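Small Storage, Page 3: Drawer Units and Boxes

Flumaso workshop, Murbridge. Gallery updated 2022-11-08.

This page covers the small bench-top pieces built or refitted since March. Larger carcasses and wall-hung units are on page 2. Each entry gives the piece, the work done and any point worth recording for repeat orders. Job numbers are given where the customer has asked for them. Finishes are listed by type only; for mixing ratios and drying times see the finishing sheet.

Not every piece has its own picture. Entries without one are kept on the page so that the job list stays complete.

Jayasinghe letter rack. Oak, oiled. Five slots, housed into the sides and glued. The back panel floats in a groove to allow for movement across the width. The first version had a fixed back, and it split over the winter at the lower left corner. The replacement has been in use since spring without any further fault.

Diva box, large. Overall length 600 mm. Lift-off lid, no hinges. The lid is rebated on all four sides and eased with fine paper until it drops under its own weight. A tighter fit was tried and rejected, as the lid stuck in damp weather.

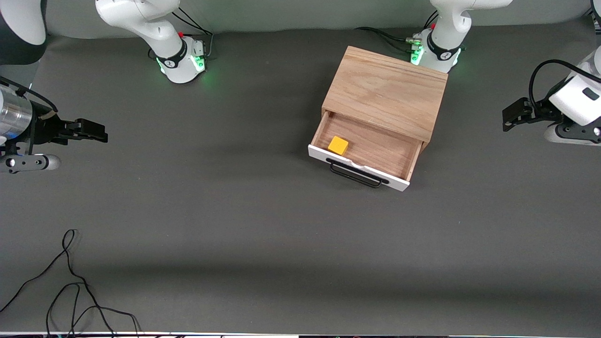

Single drawers are the most common request after boxes, and most of the questions we receive are about the front. Our usual advice is to settle the handle before the finish, so that the holes can be drilled in bare wood and sealed with the first coat. A white front with a black bar handle, against a cabinet left in its natural colour, is a combination we are happy to repeat. The contrast makes the front easy to find on a crowded bench, and the loop of the handle gives the fingers enough room. With the drawer pulled partly out, the floor can be seen to be the same warm wood as the cabinet. A small item such as the yellow cube near the left end shows up well against it. Paint should stop short of the running surfaces, where any build-up will cause the drawer to bind.

Job 3255, pen tray. Beech, waxed. Depth 15 mm, routed in two passes and finished by hand with a curved scraper. Round the ends of the channels if the tray is to be wiped out often. Square ends collect dust.

Diva box, small. As the large version, with 8 mm sides. The corners are mitred and keyed. At this thickness the keys must be cut after the glue has fully set, otherwise the mitres open under the saw.

Runner wax. Plain candle wax is adequate for all wooden runners on this page. Apply to the runner only, work the drawer in and out several times, then wipe off the surplus. Spray polish leaves a film and should not be used.

Next page: trays and stands.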